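**Plandgate Playroom Group -- minutes, March meeting**

Present: Peninah Ondieki (chair), Godfrey Kariuki, Zakhar Pylypenko, Felista Ondieki. Notes by Kimutai Okoth.

Peninah thanked everybody for coming out and for the very good banana bread, which was gone before item one.

1. **The small shoe cabinet.** Godfrey is fond of it, and said so at some length. It sits up on its short legs on the light wooden table, and he likes that both doors open wide so that little ones can see right inside. Felista asked if the stickers on the back wall should come off. Zakhar felt they give the children something to find -- especially the bow -- and after a friendly back-and-forth we agreed to leave them.

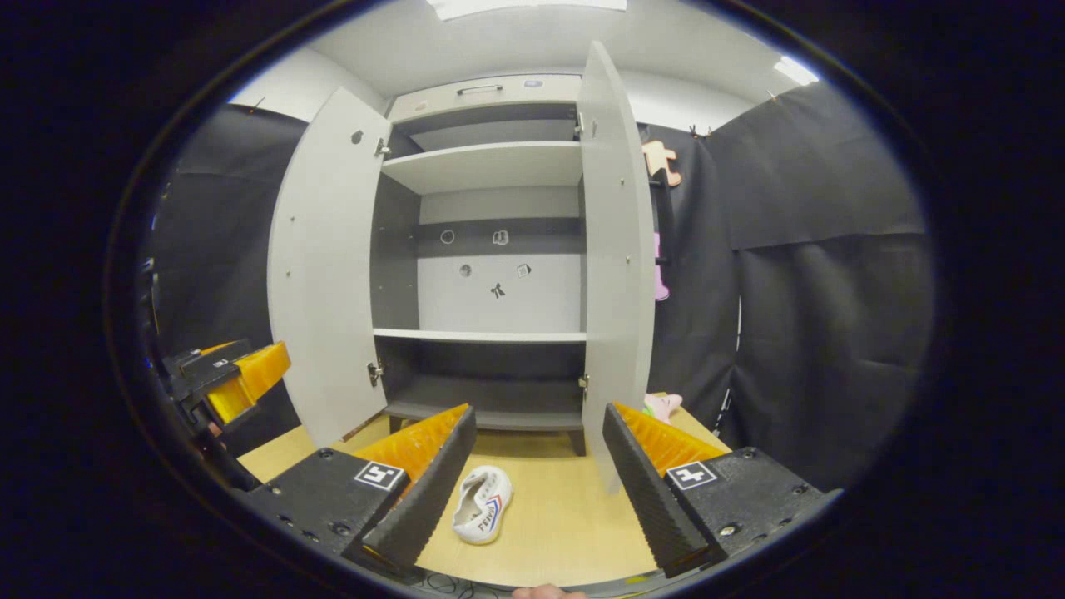
2. **Where the shoes go.** Peninah would like the middle shelf kept for shoes and the bottom left free for now. Felista suggested one shoe at a time, toe to the right, like the white one with the yellow sole, and then its neighbor with the pink accents from the table. Godfrey wondered about the pink plush toy and whether it should have a home in the cabinet too. Left open, with much affection for the toy.

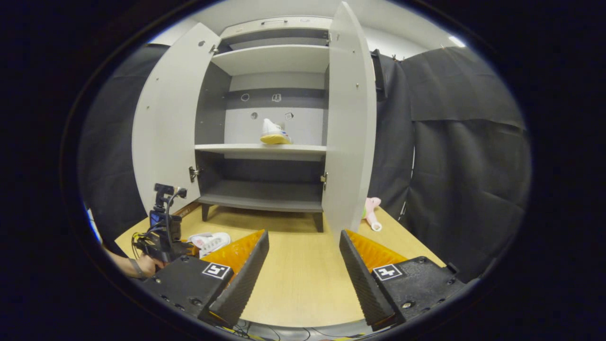 3. **Money.** We have 517 dollars in hand. Zakhar has a price from Brotura for a second cabinet and will bring it next time -- he left it on his kitchen counter.

4. **Other business.** Felista will wipe down the shelves before the next session. Kimutai to ask Jenkins about the key to the side door, again.

Closed at 10 past eight. Godfrey is baking next time.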